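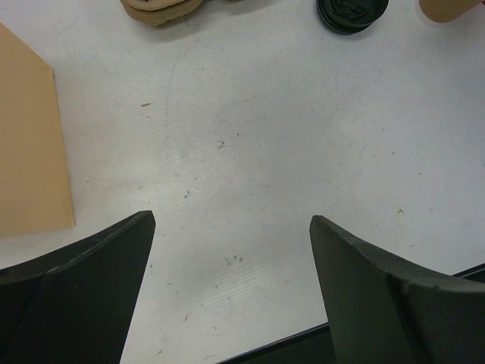 Fui a la jornada de puertas abiertas de Preltden porque me lo pidieron tres veces, y a la tercera ya me daba vergüenza decir que no. Llevo años yendo a este tipo de actos y salgo casi siempre con lo mismo: una bolsa de tela, un bolígrafo y la sensación de haber visto un vídeo promocional de pie. La invitación decía «la cafetería autónoma, en directo». Fui en tren, con un bocadillo, dispuesto a que no me gustara.

El local está en un polígono, al fondo, detrás de un almacén de azulejos. A las diez de la mañana hacía ya un calor de julio de los malos y el aire acondicionado de la sala iba a tirones. Nos dieron café (de una cafetera normal, manejada por un señor) y una charla de media hora con muchas flechas. Apunté dos cifras. La primera: 1.922 episodios grabados con personas guiando los brazos para que el sistema aprenda a preparar pedidos para llevar. La segunda: 200 de esos episodios se habían tirado a la basura por estar mal hechos. Me gustó que dieran la segunda. Pregunté quién decide que un episodio está mal hecho y me dijeron que «el equipo».

## Lo que se enseñó

El puesto es más modesto de lo que yo imaginaba. Una mesa blanca con paredes lisas alrededor, dos brazos sujetos en el borde delantero y el material de la tarea: bolsa de papel, vasos de cartón, tapas negras, pajitas, un portavasos de pulpa moldeada. La mesa tiene marcas de uso, y eso lo digo a favor. Desconfío mucho más de las demos relucientes.

La explicación la llevaba Mitsuko Tamura, que fue lo mejor de la mañana. Habla deprisa, no vende nada y cuando no sabe algo lo dice. Nos contó que el proyecto se llama Berge, que la tarea consiste en meter cosas en la bolsa y dejar los vasos listos, y que lo que más les cuesta es justamente la bolsa. El papel se dobla, la boca se cierra, el borde se engancha. Con una caja rígida, dijo, habrían terminado la primavera pasada.

Hicieron seis pasadas delante de nosotros. Voy a ser todo lo justo que pueda:

- Las dos primeras salieron bien. Lentas, pero bien. Hubo aplausos, a mi juicio prematuros.
- En la tercera el brazo derecho bajó, tocó el borde de la bolsa y la tumbó. Un técnico la levantó con la mano y siguieron.
- La cuarta, bien otra vez.
- La quinta la pararon ellos antes de acabar. Pregunté por qué y la respuesta fue «por precaución». Precaución de qué, no lo sé.
- La sexta salió bien, aunque una tapa quedó torcida sobre el vaso. La contaron como éxito. Yo no se la habría cogido al camarero.

En el resumen que repartieron al final ponía «cinco de seis». Me costó un rato entender la aritmética. Según parece, la bolsa levantada a mano cuenta, porque «la intervención fue externa a la tarea». Levantar una bolsa caída me parece bastante interno a la tarea de llenar una bolsa.

También pedí que cambiaran algo de sitio. Es mi manía en estas visitas: mover un objeto un palmo y ver qué pasa. Aiguo Song, que se encargaba del control, fue amable y desplazó el montón de vasos hacia un lado. El brazo izquierdo fue primero a donde estaban antes, se quedó un momento parado en el aire y después corrigió. Eso me impresionó más que todo lo anterior, lo reconozco, y no estaba en el programa. Pedí entonces que giraran la bolsa y ahí me dijeron que no quedaba tiempo.

La parte de la bolsa sí la pude ver de cerca. Los dos brazos llegan casi a tocarse en el centro, y la pinza derecha baja hacia la boca abierta con los dedos por delante. Me pasé un rato mirando los cables morados, que hacen una curva enorme por fuera de cada brazo. Pregunté si alguna vez se enganchan y Song contestó que «ahora menos». Es la frase más sincera que oí en todo el día.

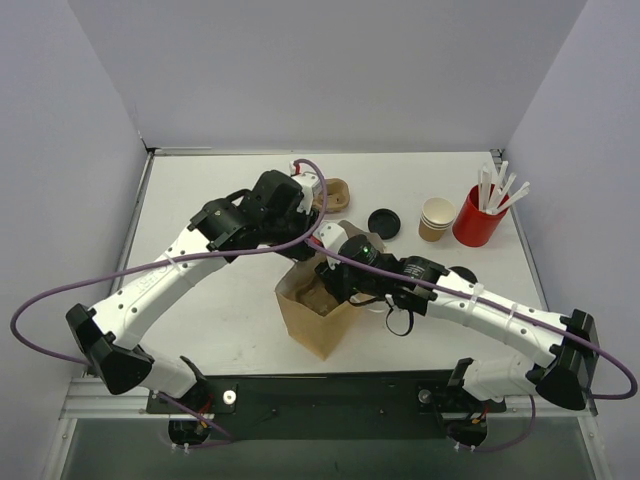 ## Mis pegas

La primera es la velocidad. Cronometré una pasada con el móvil y me dio tiempo a comerme medio bocadillo. Ya sé que un prototipo no se juzga por el reloj, me lo explicaron dos veces, pero la presentación hablaba de «horas punta» y de «colas». Si hablas de colas, el reloj entra en la conversación.

La segunda es el entorno. Tres paredes lisas, luz constante, nadie pasando por detrás, ningún líquido. Pregunté por los vasos llenos y me dijeron que eso corresponde a otra fase, que se llama Merness y de la que todavía no enseñan nada. O sea que, de momento, la cafetería autónoma no toca el café. Me habría gustado leerlo en la invitación.

La tercera pega es de cuentas. En la charla salió la cifra de 500 pedidos diarios como objetivo para un local piloto. Pregunté de dónde sale el 500 y hubo un silencio incómodo, tras el cual alguien de comunicación dijo que era «una referencia del sector». Intenté averiguar qué sector. En el bar de debajo de mi casa trabajan dos personas, ponen cafés desde las siete y no creo que lleguen ni de lejos, y además friegan.

Y luego está la palabra «autónoma». Había cuatro personas alrededor de la mesa durante la demostración: una con un botón de parada, otra recolocando material entre pasadas, Song en el ordenador y Tamura hablando. No es una crítica a ninguno de ellos, al revés, hacían su trabajo muy bien. Pero si me enseñas una máquina con cuatro personas pendientes, no me pongas el adjetivo en el cartel en letras de medio metro.

## Lo que me llevo

Pues la bolsa de tela, para empezar. Y la corrección del brazo izquierdo con los vasos, que sigo dándole vueltas. Le pregunté a Tamura en la puerta si eso lo habían entrenado expresamente y me dijo que había algunos episodios con el material desplazado, pocos, y que a ella también le había sorprendido. Me ofreció volver en otoño y elegir yo dónde se coloca cada cosa. Le dije que sí, con la condición de poder girar la bolsa.

Drindness, la empresa que pone el dinero para el piloto, tenía un mostrador a la salida con folletos. En la portada hay un vaso humeante y una pinza dándoselo a una chica que sonríe. Cogí dos, uno para mí y otro para el señor de la cafetera, que me lo devolvió.

El tren de vuelta salió con veinte minutos de retraso. Si alguien más estuvo allí y contó las pasadas de otra manera, los comentarios están abiertos.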